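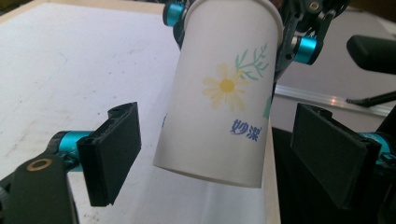

A paper cup in one gripper, with a second gripper open below it.

Features > Machines > At Home

I have a dishwasher, a robot vacuum that's scared of my rug, and a sink that still fills up by Saturday. So when Pernoter, a small automation shop in Sturnow, offered to let me spend a day watching machines do chores, I was in the car before I'd finished my coffee.

The chore that got me was the cup. A plain white paper one, with a yellow daisy and some green leaves printed on it. One gripper holds it near the rim, the other comes up from underneath with its two black fingers spread wide, and the idea is to pass it over without crushing it. My kid could do this at age two. For a machine it's a really nasty little problem! Paper gives when you squeeze it, and if you squeeze too gently, down it goes.

The team has logged 2,182 handoffs on its current project, which they call Calix, and they want nearly 3,910 before they'll let it near a full table. I asked how it does with wet glasses. There was some looking at shoes.

Over lunch we drove out to Frimpong, a packing plant that's been trying two of these setups on the line. The floor crew likes them fine for boxes, which are stiff and all the same size. Floppy bags still go to people — quick people, too, I tried it and lasted three minutes.

So can I have one for my kitchen? Not this year, they told me, and probably not next. I'd settle for something that could clear the paper cups after a birthday party. I came home around six and did the dishes.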